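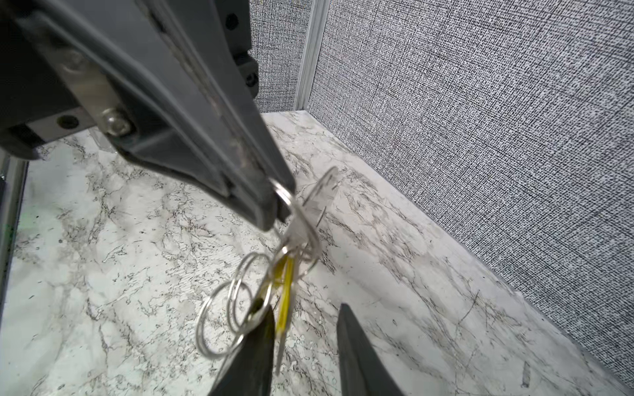

Filed under: Workshop Tips > Clubs and Classrooms

Print this page | E-mail this page

Tips for Running a Two-Arm Handover Bench

These notes come from the Bustico after-school robotics club, which meets in the old print shop at Jedberg. Students work in pairs on one exercise for most of the fall: one arm picks an object up, the other arm takes it. Most of what we have learned has to do with housekeeping.

Pick test objects you already own. Keys, cups and kitchen odds and ends are harder than blocks and cost nothing. Start a new pair on something stiff and light, and bring out the keys in the third week.

Give the keys a tag. A bare split ring lying flat is hard to pick up. A plastic tag gives the fingers a wider edge to close on, and a bright one is easier to find on a busy surface. Daniyal Bukhari, who teaches the younger group, has his students lower the fingers straight down over the widest piece first and try for the small parts later.

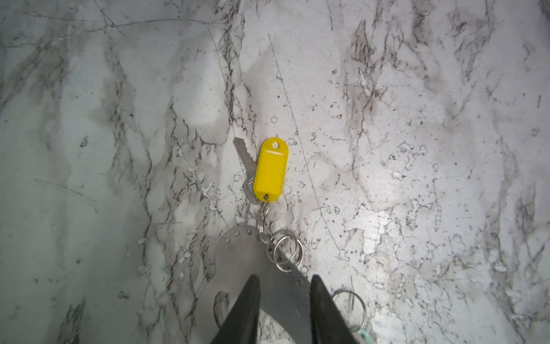

Spread the bunch out before each try. If the rings are piled on top of each other, the fingers will close on two of them and the whole thing swings when it comes up. Take off anything you don't need. Write down which part the student was aiming for, then which part the arm got.

Wipe the floor panel at the start of the session with a damp cloth and a drop of dish soap. Dry it right away. Skip scouring powder. It dulls the finish, and you will be chasing the marks with the lights for the rest of the year.

Line the walls with fabric if you can. We stapled ours at first and the staples let go by December. Folding the edge over and gluing it to the back of the panel has held up much better. Iron the cloth first.

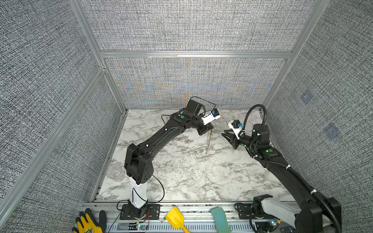
Cables need more attention than anything else on the bench. Move each arm by hand through its full reach with the power off and watch for any spot where a cable pulls tight. Where conduit follows an arm, fasten it with small white cable ties, and let it arc over the top before it comes down into the wrist. Snip the tails flush. A long tail will scratch somebody's hand sooner or later.

Agree on a handover height and stick to it. Ours is 40 millimeters above the floor panel, measured to the bottom of the object. Shahzad Rizvi's group tried going higher and dropped a lot more cups.

The receiving arm should come to a stop before it closes. Students like to do both at once to save time. Make them wait a full second, then close, then open the first gripper. Once they can do that ten times in a row they can shorten the wait.
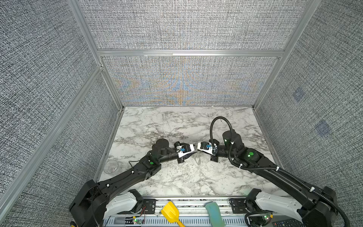

Keep a log. We use a plain spiral notebook with one line per try: object, who was driving, dropped or passed. Last year's group filled in 1176 lines, and 1016 of those were passes. The Siddiqui cup goes to the pair with the longest run without a drop. The record is 59.

Store the loose objects in a lidded shoebox with a list taped inside the lid. Check it against the list at cleanup. If you use Flurotov finger pads, keep the spares in there too, in a zip bag, and change them in pairs.

Power off at the switch before anyone reaches in, including to pick up a dropped key.

Print this page | E-mail this page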